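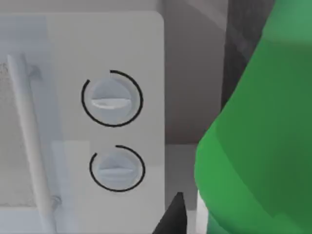
January, late morning, Priveck bench

Got the recuts on the Kaushik kidney block and they are so much better! The first set had folds right across the cortex and I couldn't tell crowded tubules from a small papillary lesion. Went down 8 levels this time, kept every second ribbon, and the focus holds together all the way through (measures 2 mm at its widest on level five).

Cells are bland, round nuclei, no clearing, a few foamy macrophages in the cores. I'm leaning papillary adenoma. No capsule that I can find, and I looked hard.

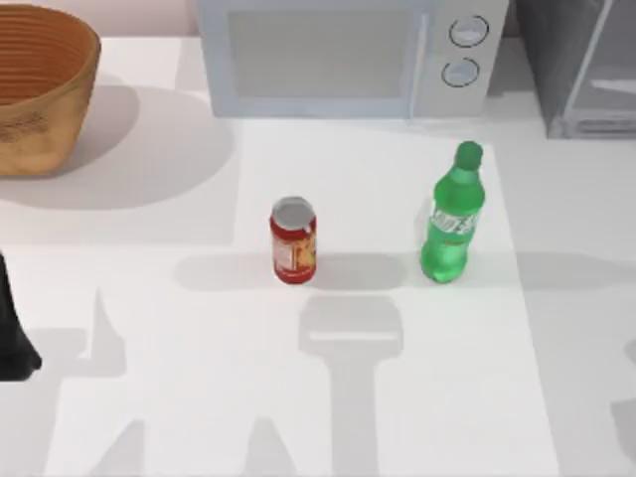

Red can and green bottle on the white tabletop.

Stains: CK7 first run came out patchy, so I repeated it with the retrieval step stretched to 18 minutes. Gorgeous. Crisp membranes, quiet background, and the normal distal tubules light up just as they should. I'd like to move all our kidney blocks to this timing, but let's try it on the Carmont cases first.

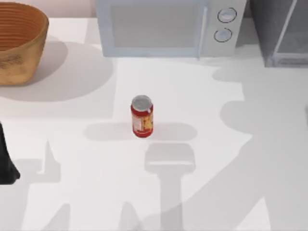
The AMACR still bothers me a bit, granular in the focus but also in the proximal tubules next door, so I wouldn't lean on it alone. Jitendra Lodhi wants to see levels four to six side by side; slides are in the Sarimitz tray, slot 1820. Please put them back in order!

To do: PAS on level six, order more charged slides, photograph the macrophages before the tray goes back.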